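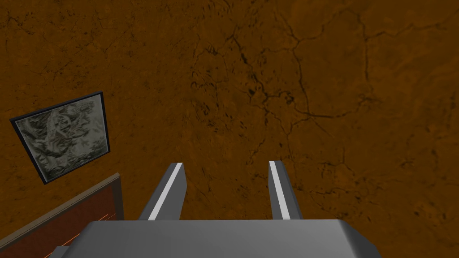

Stirnham Teleoperation Bench: Frequently Asked Questions

Last revised 2025-10-19. Maintained by Embla Brekke. Covers the simulated bench and the hand-guided arm. Questions about accounts and booking are on the Olel page.

General

What is the difference between hand guiding and remote control?

In hand guiding, the operator holds the arm near the wrist and moves it through the task while the joints are compliant. In remote control, the operator moves an input device and the arm follows. Both produce the same kind of record: joint positions, gripper opening and camera views, stored against a common clock. Hand guiding is available on the physical arm only. The simulated bench is remote control only.

Which one should a new operator start with?

The simulated bench. A collision there costs a reset and nothing else. Operators move to the physical arm after 12 accepted demonstrations in simulation, on any task.

What counts as a demonstration?

One continuous recording from the start pose to the end condition of the task. Two partial recordings cannot be joined. If the operator stops to think for a while, the recording is still valid, but long pauses are trimmed during processing and the trim can fall in awkward places.

Simulated bench

Why does the work surface look cracked?

The surface texture is drawn from a set and changes between sessions. The reddish-brown one with dark fissures is among the busier textures. It is color only. The collision surface underneath is a flat plane, and the fingers will not catch on the lines. Some operators slow down over the dark patches at first; this shows up in the velocity plots and goes away with practice.

Can I ask for a plain surface?

For practice sessions, yes. Set surface to "plain" in the session menu. Recorded sessions use whatever the server assigns. A policy trained only on plain surfaces does badly when the background changes, and we have no use for more of those.

What are the framed picture and the dark red panel at the left?

Background items. They are not part of any task, and task instructions never refer to them. Do not use them as landmarks for placing objects, as their position and appearance are not fixed from one session to the next.

What do the white stripes on the fingers show?

They run along the inner edges of the two fingers, tip to base, and make the gripping faces easier to find against a dark or patterned surface. They carry no state. They do not change color on contact, and a grasp has to be confirmed from the gripper reading in the status bar.

Why are there no strong shadows under the gripper?

The default light is even and flat. This keeps the frame rate steady on older machines but makes height hard to judge. Use the side view when lowering onto an object, or turn on the height readout. The readout is visible to the operator and is not written to the recording.

The surface in front of the gripper is clear. Is the session loaded?

Usually. Objects are spawned when the operator presses Start, and until then the area between and beyond the fingers is clear. If nothing appears after Start, check the server line in the status bar. "Waiting" means the scene is still being built. "Idle" means the session has dropped, and you should close the window and reconnect.

Where should the gripper be at the start?

Low in the center of the view, fingers pointing up the screen and apart. The software will not arm the recorder until the joint readings are within tolerance of the start pose. Press Home if they drift.

Which way is forward?

Up the screen in the wrist view. Pushing the input device away from you moves the gripper in the direction the fingers point. This mapping stays with the gripper when the wrist is rotated, so forward on the device may be sideways on the table. Operators who prefer a table-fixed mapping can select it under Controls, but the choice must be made before recording starts.

Recording

How long can a demonstration be?

The limit is 300 seconds. Most pick-and-place tasks need far less. The recorder stops at the limit without warning and marks the file as incomplete.

May I correct a mistake partway through?

Yes, if the correction is one the robot could reasonably make itself. Regrasping a dropped object is fine. Backing away from a bad approach and trying again is fine, and useful. Resetting the object with the menu is not, and the recording will be rejected.

How fast should I move?

At a speed you can hold for the whole task. Sudden bursts between careful sections are harder to learn from than a slow demonstration. The Flarnby input device has a speed dial; leave it at 2 unless the task sheet gives another value.

Does the gripper record a width or only open and closed?

Width. The trigger is proportional. Close it all the way on rigid objects and let the force limit hold. On soft objects, stop when the object is held – the recorded width is what the policy will try to reproduce.

What gets a demonstration rejected?

A missed end condition, a menu reset, a gap in the clock longer than the allowed limit, or a start pose that was altered after arming. Rejected files are kept for 42 days and can be reviewed in the Sutanto viewer. After that they are deleted.

Physical arm

Where do I hold it when hand guiding?

On the ring above the wrist. Holding the fingers bends the width reading and puts your hand in the wrist view. Keep your other hand on the enable switch.

The arm sinks when I let go. Is that a fault?

A slow sink is normal with a heavy tool fitted and the payload left at its default. Enter the tool mass on the setup page and repeat the balance check. If it still sinks, stop and report it.

Can simulated and hand-guided demonstrations go in one dataset?

They can be stored together, with the source field set correctly. Whether to train on the mix is up to the project. In our July comparison the mix helped on reaching and made little difference on insertion.

Can I replay a recording on the arm?

Only hand-guided ones, only at reduced speed, and with someone at the stop button. Simulated recordings have not been checked against the real cell and are locked out of replay.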